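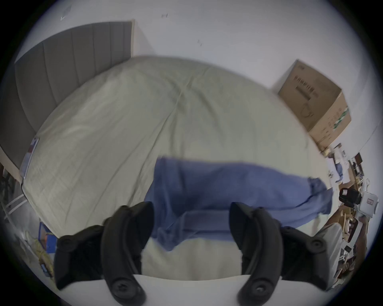

One of the guest beds at the Flarnwood house, green sheet on and a blue towel still to be folded.

Progress report to the Stuvbridge Fund
Sunday, January 26, 2025

Hi all,

Well, we've had a busy winter! The family house at Flarnwood is open again after the boiler work, and we've had 78 overnight stays since the last report (I was hoping for more, but the two weeks without heat really hurt us). Most guests have a relative on the long-stay ward and would otherwise be driving home at midnight.

Money first. The boiler came in at $1,207, a bit over the quote – the old valve had to go too. I moved $200 from the garden line to help cover it, as we agreed on the phone. The garden can wait for spring anyway.

The new booking calendar from Zosammont works fine on a phone and not so well on the ward computer, where it keeps logging people out. I've written to them twice. Until it's fixed we're keeping the paper book going as well.

Still open: the bathroom fan upstairs, and the parking permits. We have 17 families on the waiting list for March, so I'd love to get the permits settled before then – could you send me the signed form?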